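Gripper budget for next year, one big or two small?
Forum: Equipment and purchasing

falley_bench
Hello all. I must hand in the equipment plan for our small shop in July and I am stuck on one line. We handle long square bar, and I have money for one arm and 3 sets of fingers, or for a cheaper arm and 6 sets. We run everything in simulation first, so the real arm would not arrive before the new year. Which way would you spend it?

Cukitia
Cheaper arm, more fingers. Fingers are what wear out. We bought a Biretti arm with only one set and then waited 21 days for the next. The arm was standing there all that time and we were paying rent for the floor under it.

macapagal4
I don't agree with Cukitia. A cheap arm with long bar in it will sag and swing, and no finger will repair this. Buy the better arm. You can machine your own fingers, it is only aluminium.

Cukitia
"Only aluminium" if you have a mill and a person who is free. Did you count his hours?

macapagal4
I counted them. It was about 4 hours for a pair, and still less than the catalogue price. But fair enough, we own the mill already.

falley_bench
We have no mill, so this is useful. Does either of you put simulation time in the same budget? My manager says it is free because the licence is paid.

Cukitia
It's not free. Put it on its own line, or it will be eaten by something else. Also ask for the freight in writing, mine was not in the first quote.

macapagal4
Here we agree, for once. And leave a little for cable and mounting plates, everybody forgets the plates.

falley_bench
Thanks to both. I will ask for two quotes and put my latest grip on the bar under this post.

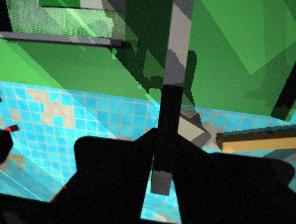 Should spare fingers be ordered together with the arm or later?

Order at least one spare set together with the arm, so it travels in the same freight and you pay for delivery one time. Further sets can wait until you know how fast the first ones wear.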